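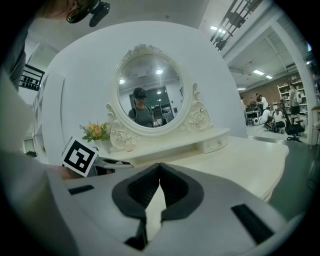 Soft fingers on a hand-held gripper: matching the pair, and keeping the marker readable
Posted in Home and Shared Workshop Builds
2,478 views

Members of our shared workshop are building a pair of hand-held grippers for recording household tasks. Each unit has a printed gray body, two black soft fingers, and a square marker that is used to track the position of the unit. The electronics are housed in a Hurnen enclosure, and the fingers were cast from a two-part rubber sold locally under the name Trukel.

The grippers are being used at a white vanity table with a small drawer and an oval mirror. The tasks are modest: opening the drawer by its knob, moving a small vase, and returning each item to its original place. Two matters remain unresolved, and we would be grateful for advice from members who have completed a similar build.

First, the fingers meet at the tips but leave a narrow V-shaped gap when viewed from the operator's side. We are uncertain whether this gap should be closed by changing the mounting angle or left as it is. The drawer knob is tiny, and the fingers slide off it in a large share of attempts.

Second, the position track jumps from time to time when the operator is facing the mirror. The jumps are brief, but they make the recording difficult to use. The lighting in the room is fixed overhead lighting and cannot be changed, as the space is shared with other groups.

We would prefer not to recast the fingers unless it is necessary. The molds were made in November and one of them has since been damaged.

Pak-hei Leung
Brukbridge Shared Workshop

Fahmy
Member, 248 replies

I would advise against closing the gap entirely. Soft fingers that lie flat against each other when unloaded tend to bow outward as soon as they are squeezed, and the grip then moves away from the tips. A narrow V is a reasonable starting point for small objects.

The following procedure served us well on a comparable pair.

Remove both fingers and check that the mounting faces are clean. Cured rubber left over from casting will tilt a finger enough to matter.

Refit the fingers loosely, close the gripper by hand until the tips touch, and tighten the screws in that position.

Close the gripper on a strip of paper and pull gently. The paper should resist evenly across the width of the tips. If one side lets go first, loosen that finger and repeat.

Add a thin, high-friction pad to the inner face of each tip. A knob is usually lost through poor friction and seldom through lack of force, and a pad can be replaced without a new mold.

Once one unit is correct, carry out the same paper test on the other before making any change to the software. It is very easy to tune the software around a mechanical fault and then be unable to explain why the second unit behaves differently.

With regard to the tracking, please confirm whether the jumps occur on one unit or on both. Our own trouble came from a marker that had begun to lift at one corner.

workbench_registrar
Member, 6 replies

Cover the mirror. A bedsheet is sufficient.

Odd Lot Machines
Member, over 100 replies

The reply regarding the mirror is brief but should be tried first, as it will establish the cause in a few minutes. A marker seen in a mirror has its pattern reversed, and most tracking software will reject it. Some settings are more permissive than others, however, and a reflected ceiling light can wash out part of the camera's view in any case. If covering the glass removes the jumps, please review the following points.

Increase the minimum marker size accepted by the software. A reflected marker appears smaller than the real one at the same moment, so a size limit will often exclude it.

Print the marker on matte stock and keep the full white border. Members sometimes trim the border to make the marker fit a smaller plate, and detection suffers noticeably.

Limit the distance the tracked position may travel between one reading and the next. Any reading beyond that limit should be dropped and the gap filled afterward.

Lock the camera exposure before recording begins. Automatic exposure will shift each time the operator turns toward the glass, and the marker may blur while it settles.

I agree with the advice on friction pads. I do not agree that the screws should be tightened with the tips touching. On our unit this left no allowance for wear, and the fingers had to be reset every few weeks. We now set them with a thin card between the tips.

Pak-hei Leung
Brukbridge Shared Workshop

Thank you to all who replied. The jumps occur on both units, so we will begin with the sheet over the mirror and proceed to the size limit. The pads have been ordered. I will post the results under this entry once both grippers have been through the paper test.

Last edited Fri 24 April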